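Jevport Conservation Mounting Frame: Review for Textile Collections

Reviewed for the Zomano Textile Study Centre by Anselmo Moura
October 5, 2023

The Study Centre holds a collection of schoolgirl samplers, darning samplers and pictorial embroideries, most of them worked on linen or wool grounds. A good number arrived glued to board or nailed to a strainer, and their remounting is a continuing part of the work of the department. The Jevport frame was purchased in February to replace two older frames whose clamps no longer held an even tension.

The frame is supplied flat, with a pair of side rails, two cross bars, a set of brass thumbscrews and a length of undyed cotton webbing. Assembly takes one person a few minutes. The instructions are clear, although the diagram for the lower bar is printed upside down in our copy. The largest size accepts a backing fabric up to 42 inches wide, which is sufficient for every sampler in the collection apart from the Arabzadeh band sampler, a long and narrow piece that was mounted by other means.

Tension is the principal strength of the design. Each cross bar turns in small, positive steps, and the backing fabric can be brought square to the grain before the sampler is laid upon it. Once set, the bars did not slip during a full day of stitching. Our previous frames required adjustment every hour or so, with the attendant risk of strain on the ground fabric where iron-dyed brown silks had already weakened it.

The webbing is less satisfactory. It was washed and tested before use, as is our practice with all new materials, and it shrank unevenly. We replaced it with our own stock. Prospective buyers should allow for this in their budget.

The height of the frame above the table may be altered by means of the folding feet. In the lower position a curved needle can be used comfortably from above, but there is little room for the hand beneath. The upper position corrects this and is to be preferred for the stitching of borders. The feet have rubber pads, which we covered with cotton tape as a precaution.

For comparison, the department also borrowed a Fosus frame of similar size. The Fosus is lighter and easier to store. Its bars, however, are fixed by wing nuts alone, and the backing fabric slackened noticeably at one corner when a large alphabet sampler with a strawberry border was being secured. For small pieces, such as single-motif samplers and needlework maps on silk, the Fosus would be adequate and costs considerably less.

The Jevport is recommended for institutions that mount samplers regularly. It is a substantial purchase for the private collector with one or two pieces, who would do better to consult a qualified textile conservator. Replacement thumbscrews may be ordered separately, and the supplier answered our enquiry on this point promptly.
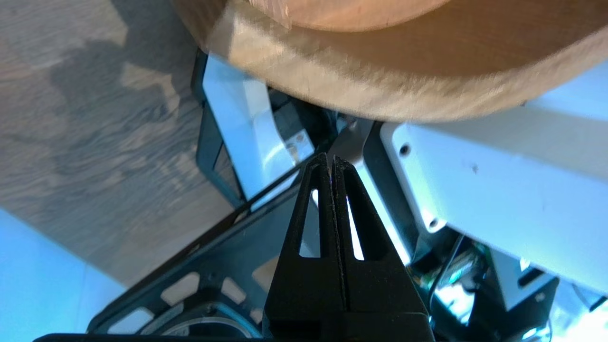 Can a sampler be left on the frame overnight?

A sampler that has been partly stitched to its backing may remain on the frame overnight, provided that the tension is eased slightly and the work is covered with acid-free tissue.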